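Gripper maintenance, the short version

Quick one tonight, I have to be up early. Kalkidan asked what I do to keep the hand gripper going between sessions and I keep answering in bits over chat, so, all of it in one place.

We run one cell. White table, wire basket, a plastic food container, one gripper you hold in your hand. Job is container into basket. Over and over. 154 times in August before I did a proper service on it, too many. Aim for less.

Pivots first

Pivots are where the slop comes from. Brass bushings in the linkage arms. Wipe, wiggle each arm by hand, feel for a click. Any click, bushing comes out. I had one go on me last month and spent a whole evening blaming the software. Dont be me.

Close the jaw all the way and look at the seam between the tips. Should be thin and even top to bottom. Scuffs on the faces are fine, ours has a few.

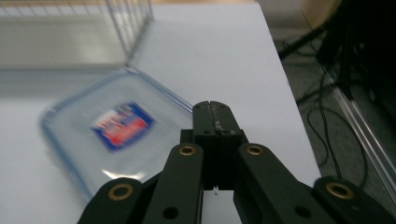 Finger pads

Dry cloth only. Amanuel used solvent once and the pads went gummy, we lost 2 sets. New pads get 15 practice grips on a container before anything gets recorded. Check the screws again after that, they settle.

Also the threaded inserts in the mounts. Brass ring should sit flat. If its proud of the plastic don't force the screw, pull it and reset it with the iron.

Setting the table

Basket goes down first, long side to you, base panel flat in the bottom. Container off to the right on its own. Leave the middle of the table clear so the fingers have a straight run to the basket. Lids with raised lettering are fussy, grip the sides.
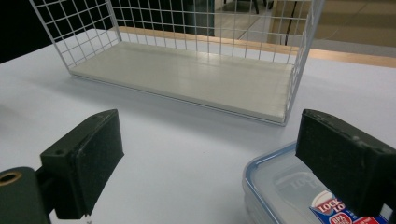 Cables

Off the table, always. Floor is ok but mind your feet, Mesfin has been down once already.

Whole routine takes me 34 minutes if the bushings behave. Still waiting on the spares from Jullen, will update teh post when they show up. Kalkidan, the small hex key is in my top drawer.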